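Plornwood Community Help > Visits and Events

What should a group expect at the Siseo robot handling open day?

Morais Learning Center
Posted 5th March

Our center has been offered places at the open day which Siseo holds at its Plornwood site in May. The party would consist of 29 adult learners and 2 members of staff. The invitation states that visitors will watch a two-handed robot place food items on a plate, and that a short talk will follow.
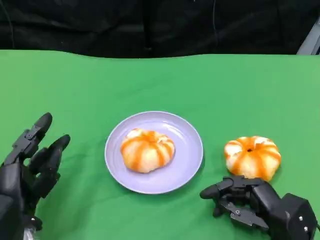 We have not arranged a visit of this type before and would be grateful for guidance on the following matters. Is the demonstration suitable for people with no technical background? May the whole party stand at the table together, or must it be divided? Several of our learners use walking aids, and one is sensitive to sudden noise. The invitation does not mention seating. We are also required to file a risk form before any outside visit and would like to know whether Siseo supplies its own.

Keltero Adult Education Office

Our office took a group to the same event last May and can answer most of the above.

The session was suitable for beginners. The operator explained each task in plain terms before starting it, and repeated the explanation when asked. Visitors who expect fast factory work should be told in advance that the pace is slow. A single pick may be attempted more than once, and there are pauses between attempts while settings are changed. Our learners found the pauses useful for questions, although a few lost interest toward the end.

Much of the discussion concerned how the fingers approach an item that is not evenly shaped. The operator spent a good part of the talk on this and on the difference between closing on an item and holding it securely.
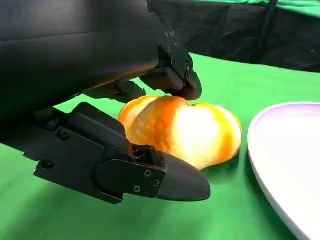 A gripper at the food item, with the edge of the plate at right.

The party must be divided. Siseo admitted no more than 22 people to the floor at one time when we attended, and the remainder waited in the reception room, where a recorded talk was shown. With your numbers you should plan for two turns and assign one staff member to each. Please confirm the limit with the site, as it may have changed.

Seating was available on request only. We asked for six chairs and received four. Requests should therefore be made in writing, and early. Noise was not a difficulty for our group, but we cannot speak for every visitor – a call to the site before booking would be advisable.

Siseo does issue a risk sheet. It covers the demonstration floor and does not cover the parking lot or the path from the bus stop, so your own form will still be needed for those.

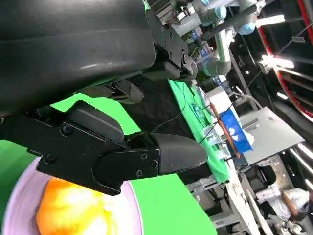 Plornwood Access Forum

The path from the bus stop is 147 yards long and has a slope near the top. Persons using walking aids should be set down at the side entrance instead. The gate there is kept locked and reception must be called on arrival.

With regard to the demonstration itself, members of this forum have asked that the operator describe each movement aloud for visitors with low vision. Siseo agreed to do so if notified beforehand. It is a reasonable request for any mixed group, as the work is done at close range and the two hands can hide the plate from people standing to one side.

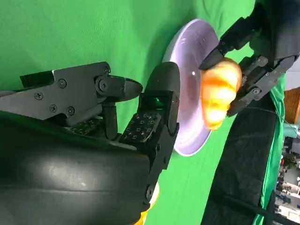
Groups may also ask for their turn to be extended by about ten minutes where members need more time to move between rooms. Visitors are asked to stay behind the floor line and to keep bags in reception. Questions may be put to the operator between tasks, but not while the hands are moving.

Keltero Road Residents

Parking is very limited. Please do not use the spaces outside the houses.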